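Sourdough notebook, bench 2
September 14, 2008

OK, back at it after a week of doing everything except bread. The starter (still calling it Kisley, the name has stuck whether I like it or not) got fed last night and again this morning, and it looks a lot livelier than it did when I wrote the last entry. Smells like yogurt and a little like apples. I'll take it!

Today's question is the same one I keep circling: is the rye making the dough sticky, or am I just adding too much water? So I changed one thing only. Flour total 1,000 g in both batches, salt the same, starter the same. Batch A has 300 g of the Ekudel rye, batch B has none. Water stays put in both. I know, I know, I said I'd do this in August and then I went and changed the flour AND the water in one go and learned nothing.

Mixed A first. It came together fast and then went to glue, the way rye does. I gave up on kneading after a few minutes and just folded it in the bowl with a wet hand. B felt lovely right off, smooth and stretchy, and I had to stop myself from fussing with it.

Note to whoever uses the bench next: the scale is drifting again. I put the same bag on it twice and got 362 g and then something lower, so please zero it every single time. Batteries maybe? I'll bring new ones.

Storage is on my list too. I'd like the flours off the floor and up on a real shelf before the weather turns damp, with the rye kept apart from the white so I quit grabbing the wrong bag.

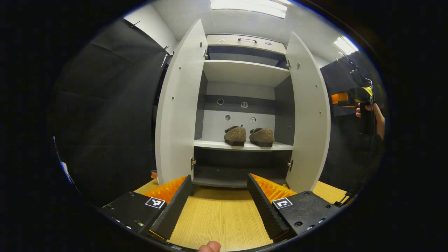
Inês Falcão
Bench baker and keeper of the starter, Romivside Bread Workshop

Later, same day. Both doughs have been sitting since mid-morning. A has puffed up but the top is pocked with little holes, and when I tilt the bowl it slides more than I'd like. B is domed and tight. I folded B one more time and left A alone, which I realize means I've now changed two things. Argh. Writing it down anyway so I can't pretend later.

Shaping. A went straight into a floured tin, no way was that going to hold itself up. B got a proper round and a basket lined with a towel. Used rice flour on the towel this time and it came away clean, so that's going to be the habit from now on.

Bake notes: B went in first with a pan of water under it. Good spring, split along the cut, crust a bit pale on one side (the back left of that oven is the cool spot, turn the loaf halfway). A took longer and I pulled it too early, had to put it back in out of the tin. Bottom was soft. Next time leave it until it sounds hollow and quit peeking.

Haven't cut A yet. Rye wants to sit overnight and I've ruined enough loaves by being greedy. B is already half gone, ha. Crumb fairly open, a touch gummy near the base, flavor mild. Could stand more sour.

For next time:
Same two batches, but drop the water by 62 g in A and fold both the same number of times.
Try the last rise in the fridge for B.
Buy rice flour, towels need washing, scale batteries!!

Kisley fed again and back on the windowsill with a loose lid. Will cut A in the morning and add a line here.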